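Stuvavham Robotics Course, Project Report
Checking a Benchmark Rule for Small Arms

1. What we were asked to do

The class handout has one rule for reporting pick-and-place results: give the success rate over 30 trials and state the start layout. We doubted that was enough to let another team repeat a run, so we went through the Tekeck log set (1,953 entries) against that rule.
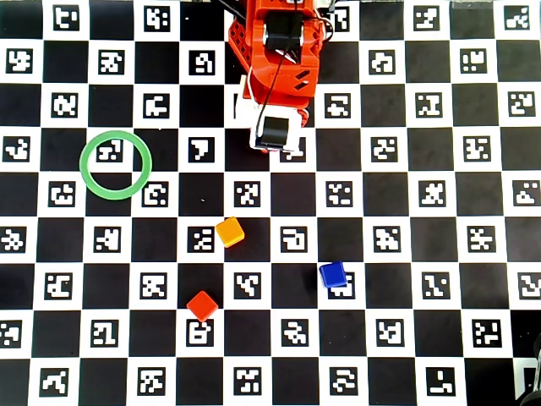 Start layout is the weak part of the rule. The handout accepts "three cubes and a ring on the board" as a full statement. With yellow-orange, blue and red-orange cubes spread out and the green ring around one of the printed markers, that wording fits, and it also fits any number of easier or harder setups. The markers differ from square to square, so a team could name the square for each object. The rule never asks for it.

2. What the logs say

Only 130 entries gave positions we could use. The rest said "standard layout," which the handout does not define. We also could not tell what counted as success. Kobzar's write-up calls a cube "placed" if it ends up in the ring, with no word on a cube that touches the edge. 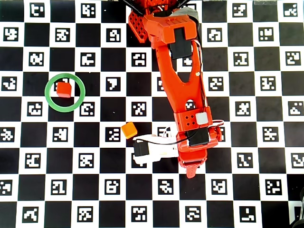

3. Changes we would make

Name the marker under or nearest each object. Say how far inside the ring a cube must be. Report failed grasps separately from bad drops. We have not tested whether this makes scores match between teams, and we suspect 30 trials is still too few.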